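Gumeck Slotted Wall Panel, 300 mm

Slotted aluminium panel for workshop, garage and utility room walls. Each panel is 300 mm wide and takes any Gumeck hook, shelf or tray. Panels butt together side by side, so you can cover one bay or a whole wall.
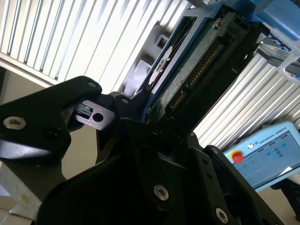
Finish is a common question. We sell the panel plain or powder coated, and both wipe down with a damp cloth. Under bright lights, plain ribbed slats look quite pale, and most customers find they suit a light-coloured room.

Coated panels are made to order at Troltcombe and take 10 working days. Plain ones are normally in stock. 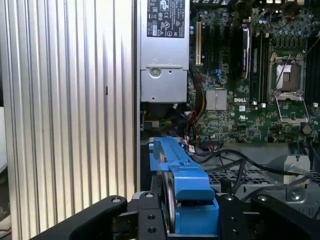 Fixing is into brick, block or timber studs. On plasterboard, screw to the studs only – the board alone won't carry the load. Screws are not supplied. 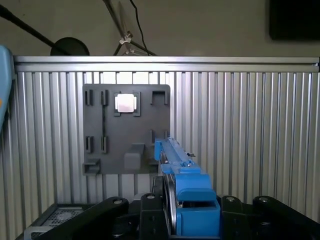 The Marty top rail is sold separately. It covers the cut ends and gives you a level line to work from. A flat-faced rail running along the top of the ribbed panels, against a plain beige wall, makes a tidy finish. Order the rail at the same length as your run.

Older Rorkik hooks will not fit – the slot changed in October. Returns are accepted on uncut panels in their original wrapping.
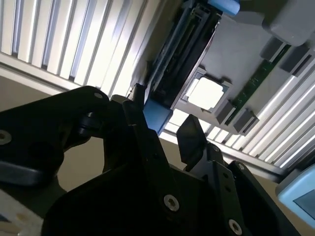 Hardware seen from below

Page updated April 23, 2022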